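3. Study Sites and Methods

3.1 Sites

The survey covered shared work and storage rooms in two towns, Ruawai and Skikuma. Both have a large stock of older rental buildings in which tenants share a laundry, a hobby room, or a drying room on the ground floor. We were interested in the marks that people leave on the walls of such rooms: numbers, arrows, height lines, initials, and short notes in pencil or pen. Earlier work on informal writing in buildings has mostly dealt with stairwells and outside walls, where the writing is meant to be noticed. Marks inside work rooms are smaller and plainer, and they are often painted over before anyone records them.

Access in Ruawai was arranged by Gunnel Halvorsen through the housing company Skutell, which manages most of the buildings in the old harbor district. In Skikuma we wrote to building owners one at a time, and fewer of them answered. The two samples are therefore uneven. Of the 1570 marks recorded, 1502 come from Ruawai and the rest from Skikuma. We do not compare rates between the towns for this reason, and the Skikuma material is used only where a type of mark is missing or rare in the larger set.

3.2 Recording

Fieldwork was done in 36 rooms. Wael Belkadi and Quyên Ngô carried out the recording in Ruawai, and Ilari Kauppinen worked alone in Skikuma. Each wall was divided into vertical strips one meter wide and read from left to right, first standing and then kneeling. A mark was defined as any line, figure, letter, or group of these made by hand and separated from the next by at least the width of a palm. Printed signs, stickers, and stamped fixture numbers were left out.

For every mark we noted the height above the floor or work surface, the tool (pencil, ballpoint, felt pen, or other), the color, and whether it had been crossed out or written over. Furniture was not moved. Where a bench or covered table stood against the wall, only the part of the wall above it was read, and the recording sheet carried a note to that effect. This will have cost us some marks — height lines for shelves in particular tend to sit low — but moving heavy benches was not part of our agreement with the owners.

Figure 1 gives a typical case. The wall is nearly bare, and what writing it has is small enough to be missed from the doorway. A numeric label and an arrow of this kind were entered as two separate marks under the spacing rule, even when they may have been made for the same purpose.
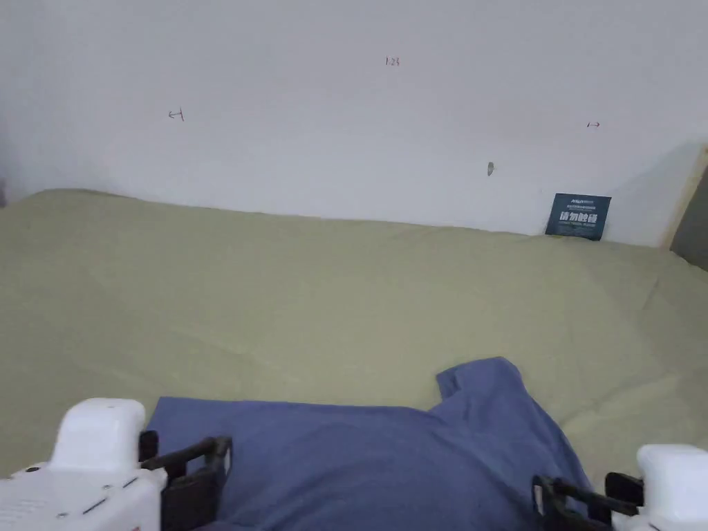

Figure 1. White wall behind a cloth-covered surface, with a small reddish label reading "1-23" near the top and a dark arrow ending in a short vertical bar to its left.

3.3 Coding

Marks were sorted into 7 classes: plain numbers, compound numbers, arrows, measuring lines, names and initials, words, and unclear. Compound numbers are those with a hyphen, slash, or period between figures. They gave the most trouble. Such a number can be a date, a part reference, a room and shelf, or a range, and the wall seldom says which. We coded them by form alone and made no attempt to assign a meaning unless a tenant offered one.

Arrows were coded for direction and for how the line ends. An arrow that stops at a short bar was kept apart from one with an open tail, following the scheme that Eino Niskanen drew up for the pilot study at the Pukent workshops. Niskanen's scheme also separates single from double heads. We kept that division, although double heads were uncommon in both towns.

Two coders worked through the full set independently, using the photographs and the recording sheets together. Disagreements were settled by discussion, and marks on which no agreement was reached went into the unclear class. Most of these were faint pencil lines that one coder read as a measuring line and the other as a scratch in the paint.

3.4 Interviews

Short interviews were held with tenants who happened to be in the rooms during fieldwork in August. They were asked whether they had made any of the marks, whether they used marks made by others, and whether they would mind if the wall were repainted. Answers were written down by hand and read back before the interview ended. Names and apartment numbers were not kept.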